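ホーム > お知らせ > 参加者・スタッフ募集 > 机まわり片づけ会

2018年9月23日(日) 文・Prarka 片づけ会担当

机まわりの片づけ会、いっしょに手を動かしてくれる人を募集します!

こんにちは。Prarkaで片づけ会の世話役をしている者です。前回の募集を出してから少し間があいてしまいましたが、そのあいだにも「うちの机も見てほしい」という声をぽつぽついただいていて、これはもう人を増やすしかないな、と思ってこの文章を書いています。

片づけ会というのは、パソコンを置いた机とそのまわりを、参加者どうしで少しずつ整えていく集まりです。場所はFledtonの2階にある作業室。押し入れや台所まるごと、みたいな大がかりなことはやりません。机ひとつぶん、それだけです。それだけなのに、やってみるとけっこう奥が深いんですよ(私は自分の机で3回挫折しています)。

机の上って、仕事の道具と、そうじゃないものが混ざりますよね。キーボードの横にいつのまにか居ついた布もの、もらいもののマスコット、どこの機械のものかわからなくなったコード。私はこの「そうじゃないもの」のほうが好きで、片づけ会でも全部しまえとは言いません。手に取ってみて、机に残すか、引き出しに入れるか、持ち帰って考えるかを決めていきます。迷ったら迷ったままでもいいです。迷い箱というのを用意してあって、そこに入れておけば次の回まで預かります。

それから、コード! 毎回いちばん時間を食うのがこれです。机の下や壁ぎわで丸まっているやつをほどいて、長さをそろえて、どれが何のコードか札をつける。地味です。でも私は、札をつけ終わったときの気持ちよさのために世話役を続けているようなものなので、同じ種類の人が来てくれたらすごくうれしい。
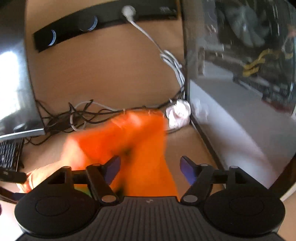

画面のわきのオレンジ色のものに手をのばしたところ。壁の電源タップからは白いコードが垂れています。

電源が壁の高いところにある机は、コードの始末がちょっと独特です。上から下まで線が見えてしまうので、余ったぶんをどこでまとめるかで印象がずいぶん変わります。壁の途中でまとめる派と、机の裏まで下ろしてからまとめる派がいて、会ではたまに軽い論争になります。私は机の裏派ですが、机の脚に引っかけて転びかけたことがあるので、あまり強くは言えません……。

で、今回お願いしたいのはこんなことです。

参加者のみなさんといっしょに机の上のものを仕分ける。コードをほどいて札をつける。画面やキーボードのほこりを払う。終わったあとに道具を棚へ戻す。あと、お茶を出す(これは私もやります)。

重い家具を動かす作業はありません。電気の工事にあたることも一切しません。コードを抜くときはかならず机の持ち主に声をかけて、作業中のものが保存してあるか確かめてから、というのだけは最初に覚えてください。以前、私がうっかり人の画面を真っ暗にしてしまって、あのときの空気はいまでも忘れられません。

募集の中身をまとめておきますね。

募集人数 20人
会場 Fledton 2階 作業室(Funenstead側の入口からお入りください)
期間 来年の2月まで、月に2回ほど。都合のつく回だけで大丈夫です
時間 午後の3時間。途中でお茶の休みがあります
謝礼 1回につき3000円
交通費 別に300円まで
持ちもの 汚れてもいい上着、ふだん使いの筆記用具

片づけが得意かどうかは問いません。というか、得意な人ばかりだと参加者がちょっと緊張してしまうので、「自分の机もひどいんです」という人は大歓迎です! 年齢は18歳以上なら上限なし。日本語でおしゃべりしながら作業できれば、それで足ります。ただ、人の持ちものをさわる仕事なので、捨てる捨てないを代わりに決めてしまわないこと、見たものをよそで話さないこと、この2つは守ってください。

札や結束用のひもはGbehoという手作りの道具セットにまとめてあって、会場で貸し出します。セットといっても、菓子の空き缶に仕切りを入れただけなんですが、これまでに作った札は310枚を超えました。字がきれいな人がいたら、札書き係をお願いするかもしれません。私の字で書いた札は「プリンタ」が「プリン」に見えると評判が悪いので。

申し込みは、Fledton 1階の受付に置いてある用紙に記入して、横の箱に入れてください。用紙には、お名前と連絡先、来られそうな曜日、それから「いま自分の机にある、いちばん説明しにくいもの」をひとつ書く欄があります。最後の欄は選考には使いません。私が読みたいだけです。

人数に達したところで受付を終わります。初めての人には作業の前に短い説明の時間をとりますので、当日は少し早めに作業室までいらしてください。入口で靴を脱ぐ部屋です。スリッパはこちらにありますが、冷えやすい人は厚手の靴下があるといいと思います。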